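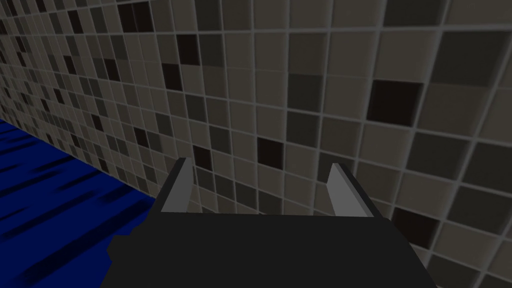
Jindora Pool Showers Closed for Regrouting

June | By Lilibeth Agbayani | 1 min read

The shower rooms at the Jindora public pool will close for 13 days while contractor Nulotau replaces failed grout. An inspection found 197 loose tiles, mostly near the drains. Crews will rake out the old joints, reset the tiles and apply an epoxy grout. The pool stays open from 5 a.m. Swimmers can use the showers in the Jitia gym next door.

Contact the newsroom | © Jindora Vi | Back to top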